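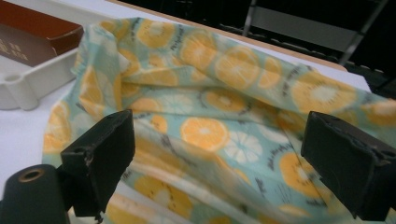

Citrus cloth on the white table, fingers open, tray at upper left.

February, posted by Hilde Claeys
Search notebook Go

Cloth folding by hand-held gripper, second block. Kiprono and I split the demos, 30 each before lunch. Task is the same as on the Bradix sheet: start from a crumpled cloth, find a corner, pull it flat, fold in half, let go. Count in the Benura folder is now 700, of which 693 load. The other 7 stop with a timestamp error. Left them in place, Cor wants to look at the logs before anyone deletes them.

The aqua cloth is harder than the plain ones. It bunches into a ridge and the corner ends up underneath. I was going in from the top and pinching two layers. Kiprono comes in low from the side and drags a little first. His way is slower but I had fewer double pinches after I copied him. We should agree on one before the next block, otherwise the policy gets both.

Finger pads are chipped along the edges. Grip still fine on cotton. Zoriana has new ones printing, do not swap halfway through a block.

Other notes:
- open the fingers fully before each start, I forgot on 2 and redid them
- keep the tray where it is, the cloth may touch it
- crumple by dropping, no arranging by hand
- wait for the beep before moving

Godelieve asked if we can replay these on the Bralesix arm this month. Told her after Cor is done with the timestamps. Wrist angle on the low approach may be past what the arm can reach, need to check that first.

Filed under: Teaching by hand, Cloth, Bench notes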